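Table-laying automation at the Jullwood canteen

Table-laying automation is the name we've ended up with at Jullwood for the business of getting a robot to put out plates, cups and cutlery before people sit down to eat. I've written this entry for the staff wiki since I was on the dining side for years before I moved over to training, and I get asked about it a lot (mostly by new starters, sometimes by my own mum). Anyone who knows better can edit it. Last big edit: 2023-10-18.

Background

Jullwood runs the dining rooms for a handful of large sites, and the biggest is Budton, where we serve 600 lunches on a quiet day and 800 on a busy one. Laying up for that used to take eight of us most of the morning. It's not hard work exactly, but it is the same reach and the same bend over and over, and by the end of a week my right shoulder would let me know all about it!

The first go at automating any of it was a conveyor from Parsons, a local engineering firm, which brought clean crockery from the wash-up to the dining room door. That was in before my time. It still runs, it still squeaks, and everyone agrees it was a good idea. What it couldn't do was the last bit, taking a plate off a stack and setting it down in front of a chair, and that part stayed with us.

The Rerkano project

Rerkano is the in-house name for the second go, which began in April with the two-armed robot. Nuria Ambaye runs it. She came to us from the software side and had never laid a table for more than her own family, so she spent her first fortnight doing early shifts with the rest of us, which went down very well.

Most of the work so far has been done on bare tables with one item at a time. You start with a plate, and you stay with a plate for much longer than you'd think. A person picks one up without a thought, fingers under the rim, thumb on top, and off you go. For a robot each bit of that has to be worked out: which hand goes first, how far the fingers curl, whether the plate gets lifted or slid to the side a little so there's something to hold on to. A plate lying flat gives you very little to grab, and a shallow one gives you even less. 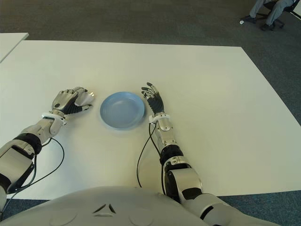 We tried a few ways of teaching it. The one that stuck is having people from the dining room work the arms themselves, doing the job the way they'd do it on shift, while the system keeps a record of the movements. I've done plenty of these sessions. The first hour feels like wearing somebody else's gloves, and then it sort of clicks and you find yourself muttering at a plate like it's a toddler. A session is capped at three hours with breaks, and that was something we asked for and got.

What changed for the staff

The question I'm asked most is whether anyone lost their job, so I'll put it plainly: no, but jobs did change, and they didn't all change in ways people liked. Three of the eight on the morning lay-up now split their week between the dining room and training sessions. There's a small pay rise for the training days. There's also a lot more sitting down, which suited me and my shoulder and drove a couple of the others up the wall, and one of them asked to go back to full shifts and did.

Callum Bloxham, our shift lead, was the loudest doubter at the start. His worry was less the robot itself and more that the skill would get written down by people who'd never done it. He pushed for the dining room to have a say in what counts as a properly laid place, and so we now have a two-page sheet that he wrote, with things in it like how far a plate should sit from the table edge. I'd laid thousands of places by then and I had never once put that into words.

Mornings feel different too. The lay-up used to be when all the gossip happened, with all of us going down the long tables together, and with fewer on the early shift it's a good bit quieter. I miss that, I'll admit. Some of the chat has moved to the training room, but it isn't quite the same when one of you is concentrating.

Present state

At the time of writing the robot doesn't lay tables for real lunches. All the lay-up at Budton is still done by people, helped by the Parsons conveyor. Nuria's plan is to go from plates to cups, then cutlery (forks are apparently going to be a nightmare), and after that to try a single table before opening time with one of us standing by.

Terms used

Lay-up: putting out everything on a table before service.
Place: one person's setting.
Reset: putting the plate back where it started so you can go again. You'll do a great many of these.
The sheet: Callum's two pages. Copies are in the training room and by the wash-up.

See also: Parsons conveyor; Early shift rota; Training sessions, how to sign up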